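Jumham: washbasin tidying, version 2

README and data card

What this is

Jumham is a collection of 2000 short written accounts of people putting a washbasin in order. Cup back where it lives, toothbrush in cup, cupboard shut, that sort of thing. Each account goes with a start state, an end state and a list of the objects involved. It follows Jidano, which did the same for kitchen drawers and taught us more than we wished to know about potato mashers.

The subject is a dull one and we chose it on purpose. Most people tidy a washbasin every day and almost none of them could tell you what they did.

What's in the folder

accounts.csv — one row per account
states.csv — start and end states, matched to accounts by the id column
objects.txt — every object name we allow, with the names we don't
layouts.txt — where things may stand on the worktop
changes.txt — what has moved since version 1
README — you're in it

The files are UTF-8. The separator is a semicolon. Several people have asked for commas and the accounts are full of commas, so the matter is closed.

The four tasks

CUP. The cup starts somewhere unhelpful and ends at the back of the worktop, upright. Upside down is a separate end state and has its own code (CUP-INV), following a long argument about dust.

BRUSH. One toothbrush, lying down, goes into the cup. Bristles up. If the account doesn't say which way up, the field is left blank and we do not guess.

STICKS. The sticks are the things on a worktop that have no business being there. They start crossed or scattered and end side by side, parallel to the back edge. "Parallel" means it would satisfy a reasonable guest.

DOOR. The cupboard door under the basin is open and should be closed. Anything on the shelf stays on the shelf. This is the shortest task and produces the longest accounts, as people cannot look into a bathroom cupboard without forming opinions.

The objects

We keep the vocabulary small. A cup is a cup even when it is a beaker, a tumbler or, in one memorable row, "the toothmug". A toothbrush is a toothbrush if it has bristles. A stick is anything long, thin and without bristles, whatever it was sold as. If the writer wasn't sure, the row says brush-or-stick, and we'd ask you to leave it that way. Collapsing brush-or-stick into brush makes the totals look lovely and ruins the BRUSH task.

The basin, the worktop and the tap are furniture and never move. The cabinet is called Hubáček throughout, the name on the delivery note, and the name stuck. It appears in the location column as HUB, followed by TOP, BASIN or SHELF.

There is also a plain table layout, coded TAB. It has the cup and a stick or two but no basin, and is meant for CUP and STICKS only. Please don't run DOOR on it. There is no door.

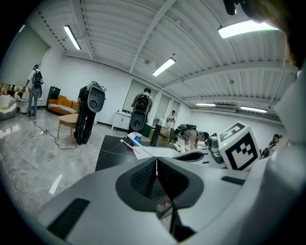
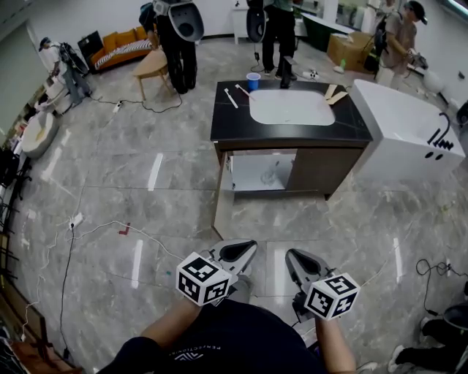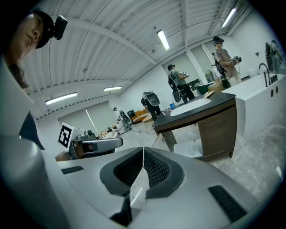 Jumham, version 2. Words and pictures: Talum.

Notes on the layouts

The black tabletop in the first picture has thin white lines on it, and layouts.txt gives TAB positions by line. A stick laid diagonally near the front edge, like the white one with the pink tip, is recorded as FRONT-DIAG. The blue cup with the white rim is entered as cup, blue. We had a column for rims in version 1 and have since recovered.

Paper on the table is not an object. Neither is anything else that isn't in objects.txt, however prominently it stands there.

For HUB-TOP the worktop is divided into left, right and back. In the second picture the cup is near the back left, which would be BACK-LEFT, and the toothbrush is on the left side, which would be LEFT. Beside the toothbrush is a long thin thing of the kind that brush-or-stick was made for. The two light wooden sticks crossed by the basin are the standard start state for STICKS, code X. The cupboard door is open there as well, with a small clear something on the white shelf inside. Things of that sort go down as item, clear, small. We tried asking for more detail and got a variety of answers delivered with total confidence.

The basin is a hole as far as the data is concerned. Objects can be in it (HUB-BASIN) but no end state leaves them there. Version 1 allowed it, and a certain kind of writer put everything in the sink and declared the job done. We all know this person. Some of us live with them.

How the accounts were written

Writers were asked for plain sentences in the order things happened, using past tense and no more than one "then" per sentence. The second rule failed almost at once. We have kept the thens.

Left and right are always the left and right of someone standing at the basin and facing the tap. Where a writer plainly meant the opposite we have corrected the location column but not the prose, so the two may disagree. Trust the column.

Spelling has been left alone apart from object names. There are more ways to spell "diagonally" than you'd think.

Known faults

The BRUSH rows lean heavily towards tidy people. Nearly all of them start with the brush lying neatly on the left, and real bathrooms are not like that.

There is only one cabinet. Its worktop is black, its lower part is brown wood-grain, and the basin is white. If your own bathroom has a pale worktop or a pedestal basin, words such as "against the black" will mean very little to you.

Soap is missing altogether. It was on the list, came off the list, and is pencilled in for the next version along with flannels, which worry us.

The cupboard shelf is under-described, for the reasons given earlier.

4 rows have an end state identical to their start state. They're not errors. The writers picked up the cup, considered it, and put it back.

What it's good for

Checking whether a sentence about tidying matches a before and after. Practising place words on a small surface. Arguing about what counts as tidy, for which there is a column (tidy_yn) filled in by a second reader who had not seen the account.

It isn't much use for cleaning. Nothing in Jumham is ever wiped, rinsed or scrubbed, and the word "sparkling" has been removed wherever found.

Changes since version 1

Rim column dropped. HUB-BASIN no longer allowed as an end state. CUP-INV added. TAB layout added in March. "Toothmug" retired, with regret.

Corrections

Send the row id, the column and what you think it ought to say. Corrections to a tidy_yn value will be read with interest and left as they are.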